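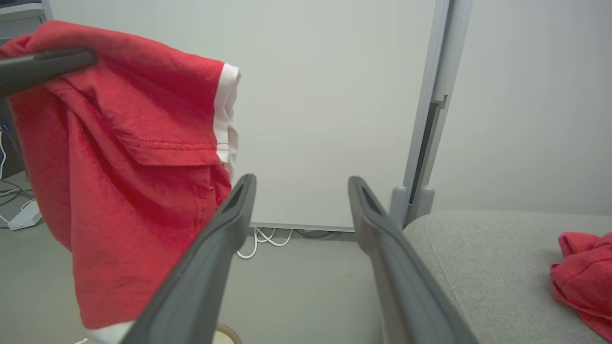
Laundry work moves to two arms

The Mistdale group has finished the first part of its garment handling project and has started on the harder part, which is getting a shirt from one hand to the other without dropping it or twisting it.

Rehema Kaijage and Amirul Lumbantobing are doing most of the demonstrations. Each one is done by remote control: the operator holds a pair of handles, the grippers follow, and the wrist cameras record along with the joint positions. A demonstration starts with a garment picked up near the top and ends when it is laid flat. The target is 100 good ones per garment type before any training run. Red T-shirts are at 40.

Rehema says the second grasp takes the most practice. New operators tend to go for the nearest fold. She tells them to look for a hem or a trim edge first, open the free gripper wide, and come in slowly. If the cloth swings, wait for it to stop.

We throw out any run where the operator re-grips more than 3 times. Amirul thinks that rule is too strict, and that the model could learn something from a recovery. We will try a batch with the recoveries left in during February and compare.

Josué Xavier has rewritten the replay tool, so operators can now check a run right after recording it. Please use it. Last month too many runs were saved with one camera stream missing.

Anyone who wants to learn the handles can book a slot with Sarahí Solís. The first session takes 20 minutes and covers picking up and putting down only. Long sleeves come later.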